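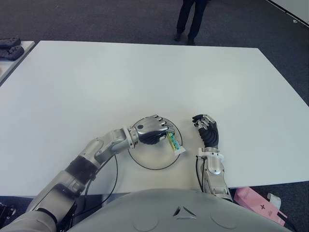
Dorothy Oakley reckons a snack bar is just a biscuit with a good publicist, and she told me so before I'd even got my bag off my shoulder. I've been eating them for a fortnight for this column, so I was a bit wounded!

I do see her point. I tried 13 from the servo and the supermarket at Hudbridge, and most were sweeter than the lollies on the next shelf along. The green and yellow wrappers all seem to promise you a paddock full of oats (marketing people love a paddock) and then you flip one over and it's mostly syrup.

But I'm a grazer. Always have been. There's one in the glovebox, one in my good coat from February, and a squashed thing at the bottom of the beach bag that I'm not game to open. When it's four o'clock and tea is hours off, I don't want a carrot, sorry.

My favourite was the Grika, which is chewy and a touch salty and doesn't glue your teeth together. Cyril Birkett swears by making his own, and he gave me the recipe – oats, honey, peanut butter, whatever's lurking in the pantry, pressed flat and left in the fridge overnight. Mine crumbled. I ate it with a spoon over yoghurt and it was bloody lovely.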